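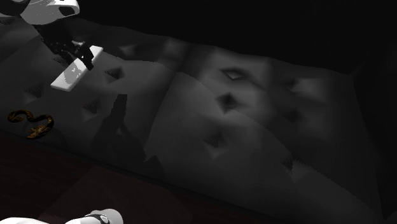 I have been meaning to write up the Dratel smoke alarms since we put them in back in November, and now that they've been on the ceiling through a whole winter of wood fires, burnt toast and one very bad batch of fried eggplant, I think I've earned an opinion.

Quick background, because it matters for this sort of thing. Our place in Oletstead is an old two-story house with a finished attic, a gas furnace in the basement and a wood stove we use way more than we probably should. The alarms that came with it were the yellowed kind. I took one down to change the battery and there was a date stamped on the back that told me it was made in 2000! I'd been pressing the test button on that thing and feeling good about myself. The test button only tells you the horn and the electronics still work, by the way. It doesn't tell you much about whether an ancient sensor is still going to notice smoke the way it should, and the usual advice is to replace the whole unit after ten years.

So I ordered the Dratel four-pack, which is the battery-powered, wirelessly linked set. When one goes off they all go off, and that was the main thing I was after. With the bedroom doors shut I really doubt we'd have heard the old basement alarm from upstairs.

Getting them up

Each alarm comes with a mounting plate, two screws, two plastic anchors and a little fold-out sheet in type so small I had to take a picture of it and zoom in. You screw the plate up, pair the alarms with each other on the kitchen table, then twist each one onto its plate until it clicks. The pairing was painless once I understood it. You hold the button on the first one till it chirps, then you have a little window to press the button on the others. I missed the window twice (I was reading the tiny sheet) and had to start over.

The anchors are junk, I'm sorry to say. They're soft and they spin in plaster. I swapped them for better ones from the hardware store and had no more trouble. If you have drywall you might be fine.

Placement took me longer than the mounting. I ended up with one in the basement near the foot of the stairs, one in the downstairs hall, one in the upstairs hall and one in the attic room where my son sleeps when he's home. Then my neighbor Hendrik Mokoena came over, looked at my nice layout, and asked what was in the bedrooms. Nothing was in the bedrooms. You're supposed to have one inside every bedroom as well as one outside the sleeping area, and I'd completely skipped over that. So I bought a second pack. Budget for more of these than you think, is my advice, and count your bedrooms before you order anything.

A few things I learned about where to put them, mostly by doing it wrong first:

Keep them at least ten feet from the stove if you can. My downstairs one started out too close to the kitchen door and hated me for it.

Stay away from bathroom doors. Shower steam will set some alarms off, and it set ours off.

If it has to go on a wall, it goes up high, but check your own sheet for how far down from the ceiling. Mine has a drawing.

Don't paint over them. I know! But the previous owners had.

How they behave

Now the part you probably care about. Nuisance alarms were bad the first couple of weeks and then pretty much stopped after I moved that one unit down the hall. Toast doesn't bother it anymore. The eggplant did, but the eggplant would have bothered anyone, you could hardly see the clock on the oven.

There's a hush button that quiets it for a while, and it's big enough to poke with a broom handle. I love this more than I can tell you. On the old ones you had to drag a chair over and wave a dish towel, and sooner or later somebody gets fed up and pulls the battery out and sticks it in a drawer, and then you have no alarm at all. A decent hush button fixes most of that.

The horn is LOUD. The linked part works well too, all of them kick in within a few seconds of each other. From the basement to the attic is a fair distance with a brick chimney in the way, and I've never had one fail to join in during a test. What it won't do is make it to the garage. I tried, and it dropped off the link every few days with a sad little double chirp, so I gave up on that.

One gripe, and it's a real one: when they all go off together, it's hard to tell which one started it. The one that sensed the smoke flashes its red light quickly and the others don't flash at all, so you have to go around looking. In the middle of the night you should be getting out of the house and not hunting for a blinking light, obviously, but for the eggplant kind of event I'd like to know. My sister-in-law Marisa Mancuso has the Tedesco set and hers talks, it says "basement" or "hallway" in a calm sort of voice. She paid more for it, and she did have to put an app on her phone and make an account. I didn't want an account for my smoke alarm. Your mileage may vary on that one.

Also, please note that this set is smoke only. It does NOT do carbon monoxide. The box says so, but it says so on the side in gray letters, and if you've got a gas furnace or a stove like ours you need separate CO alarms too. We have a plug-in one on each floor.

Batteries

They're sealed in and supposed to last the full ten years, then you throw the whole thing out and buy new. I go back and forth on that. It feels wasteful, and I don't love that if one dies early I can't just pop in a fresh one. On the other hand there's no more chirping at 2 a.m., and no borrowing the battery for a toy. None of ours has died so far. I wrote the month and year on the side of each one with a marker, where I can read it without taking it down, and you should do the same.

I did have one arrive that wouldn't pair with anything. I wrote to Dratel and a very nice man named Valdir Fontes answered the next morning, asked me for the number off the back, and sent a replacement without making me mail the bad one in first. That was a nice surprise.

What I'd tell a friend

If you're in a small apartment, you probably don't need a linked set and you can save your money. A couple of plain ones will do you fine. If you've got stairs, or kids who sleep like rocks, or doors that stay closed at night, get something that's linked, this brand or another. Check whether your house already has wired alarms first, though. If it does, you should be replacing those with wired ones and not swapping them for battery models, and in some towns that's the rule. Call your local fire department if you aren't sure. Ours was happy to talk it over, and some of them will even come and help put alarms up for older folks.

And do a drill with them! We hit the test button one evening in December without warning anyone. My husband came out of the bathroom with shaving cream on and asked what was burning, and my son didn't come down for over four minutes. He'd heard it fine. He figured it was dinner. So we've had a talk about that, and we now have a spot to meet at by the mailbox.

Would I buy them again? Yes, with my own anchors. I'd give them four stars out of five, and I'd have gone higher if they told you which one was going off. I test them on the first of the month when I pay the bills, and I run the brush attachment of the vacuum over them every so often to get the dust and the spiders out. The attic one gets the most spiders.

Gemma Carbone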